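**Unit 3: Does the folding method matter?** (handout, Dec 13, 2025)

Bring this back in March, when we do storage costs.

The Fitus booklet says every T-shirt should be folded on a bare table, pulled flat, sleeves in, then in thirds. The Wekstead guide says halves. Both claim their fold saves drawer space, and neither prints a measurement. Treat the two claims the same way you'd treat a diet ad.

What I'm willing to grant is the first step. A crease left in at the start gets folded over again, and the finished square comes out lopsided. Whether that matters in a closed drawer is another question. Look at the hem before you decide a shirt is "flat."

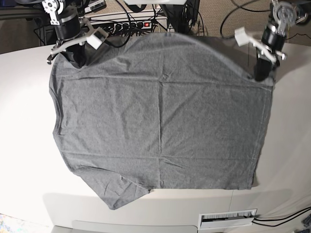 *Fig. 1. Gray T-shirt spread on a white table, top corners held. Note the hem at lower left and the long crease across the upper third.*

Tension at the top corners does little for the bottom edge. Most guides skip this and go straight to the sleeves. Smooth downward with an open palm, square the hem, then start.

The Skandedik reading (p. 31) reports 987 shirts refolded in a shop trial. It doesn't say who did the folding or what fabrics were used. Sadowski's reply is shorter and better, but it too leans on one store.

**For next time**

- Fold one shirt by each method and measure the height of both, unpressed.
- Leave them in a drawer overnight and measure again.
- Write down the fabric. Thin knits and heavy ones should not share a column.
- If your two results match, say so. I'd rather read that than a winner you had to squint for.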